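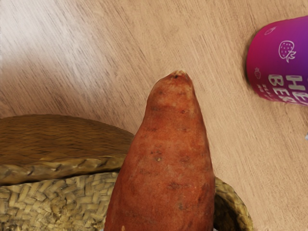 Two motors and a lot of groceries: an evening with Dzifa Darko

I got to the Lidunbridge shared workshop a little after seven, with a bag of doughnuts as a bribe, and found Dzifa Darko under her bench looking for a screw. "It's an M3," she said from down there. "They're all M3s. I've got a jar of them. I just want this one."

Dzifa fixes office printers for a living and has been building a robot arm in her spare time since last March. It's called Cludel (no reason, she says, it was the name of a cat she didn't end up getting) and the idea is that one day it'll put the groceries away. For now the job is smaller. There's a table with some produce on it and a woven basket, and Cludel has to get the produce into the basket. That's it. That's the whole dream for this year!

I asked why groceries, and she laughed. "Because my printers all have straight edges. I spend all day with things that are exactly where the manual says they are. Then I tried to get the arm to pick up a potato and it was like starting over."

The arm is mostly printed parts, with shoulder and elbow motors from Sarantis that she bought secondhand. They're strong, noisy and, she'll tell you cheerfully, a bit sloppy when they change direction. She let me waggle the elbow with the power off and I could feel it clunk. She's shimmed it 3 times and is thinking about a fourth, though Maya Najjar, who has the bench next door and builds electric cargo bikes, keeps telling her to leave it alone and fix it in software.

And software is where most of the evenings go now. Before Cludel tries anything at the bench, Dzifa runs it in Onurico, a simulator she keeps on an old gaming PC with the side panel off. She's built herself a wooden table in there, and the basket, and a small pantry of things to drop around it. The sweet potato is her favorite. She spent ages on the skin, all the little dark pits.

"People see it and go, why did you bother with the eyes on a sweet potato?" she said. "But the arm only knows what the camera shows it. If I give it a smooth orange blob, it gets really good at smooth orange blobs. Then I go to the store and buy a real one and it hasn't got a clue."

I wanted to know how many tries it takes. She pulled up the log, scrolled for a bit, and read out 2591, which was every run she'd done with the current basket. Some nights she leaves it going and gets up to 1000 runs by breakfast, some nights it crashes before she's brushed her teeth. There was a stretch where every produce item spawned slightly inside the tabletop and shot off toward the ceiling as soon as the physics started. She kept a recording of that one. I've now watched a pear leave the building, and I'd happily watch it again.

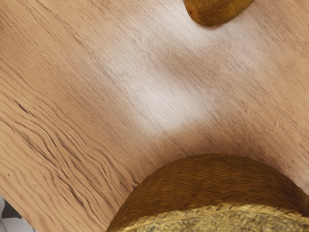 The pear is still the one she grumbles about most. "It's fat at one end and it rolls in a curve," she said. "You nudge it and it goes around you. A sweet potato you can at least grab across the middle and hope." She's changed how Cludel comes in, so it drops down from overhead where it used to sweep in from the side, and she reckons that's helped. I asked for a success rate and she made a face and said to ask her in a month.

Glare was the other big headache, and this bit I found really interesting. Her first table was a plain brown surface with perfectly flat light. Everything worked great on screen, and then the real bench, with the workshop lamp bouncing off the varnish, threw the camera off completely. So she went back and gave the simulated wood a proper grain, and shine, with washed-out patches where the light hits. "I spent two weeks making my nice clean table worse," she said. "Maya thought I'd lost it."

Maya, from behind a bike frame: "I still think that."

The basket got the same treatment. Weave is tricky, Dzifa told me, partly because it's so busy to look at and partly because a real one gives a little when you bump it and hers doesn't. She hasn't worked out how to fake the give. For now she just tells the arm to stay clear of the rim and let go from higher up, so long as what it's holding won't bruise.

I asked what she'd tell somebody who wanted to start one of these at home. She thought about it through most of a doughnut. Buy the power supply new, she said. Put the off switch where your left hand can reach it. And do the wiring twice, because the first time you're going to want to throw it out anyway.

We did try the real arm before I left. It hummed, it reached out over the bench, and it stopped dead with a red light on the elbow. Dzifa looked at it for a second, then got back down on the floor.

"Okay," she said, "so that's where that screw goes."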